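Arkero Replacement Finger Set, Yellow
Safety and Service Notice for Owners

Product code: 2173-Y
Supplied as: matched pair (left and right)
Status: available, revised part only

Arkero gripper fingers are moulded with open rectangular pockets to reduce mass while maintaining stiffness at the tip. The set is sold as a service part for the Estham bench arm and is fitted without recalibration of the wrist.

Owners are advised that a fault has been identified in fingers supplied before November. Under repeated closing loads, a hairline crack may form at the inner corner of the pocket nearest the mount. In 2 reported cases the finger separated from the carriage while the gripper was closing and the held item was dropped. No injuries were reported. The fault was traced by Volker Pfeiffer of our service centre to an undersized corner radius in the original mould.
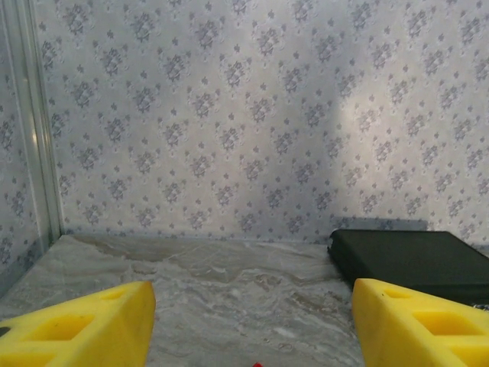 Cracks of this type are difficult to detect while the fingers are under load. The gripper should be opened to its full width and the arm brought to a stop over a clear section of the work surface before any inspection begins. Power to the arm must be isolated at the wall and the emergency stop engaged. Each pocket should then be examined with a torch, with particular attention to colour changes or fine lines at the corners.

Inspection is required every 1,000 cycles until the revised part has been fitted. Fingers showing any crack must be withdrawn from service immediately. Adhesive repair is not authorised. The Husska soft-tip sleeve does not reinforce the finger and must be removed prior to inspection.

The revised set is secured by 4 cap screws, included. Existing screws must not be reused. Replacement is free of charge for affected units, and claims should be lodged with the organisation from which the arm was purchased, quoting the serial number on the base.

Technical enquiries: Kerstin Rieger, Product Safety
Notice last revised: 31/01/2021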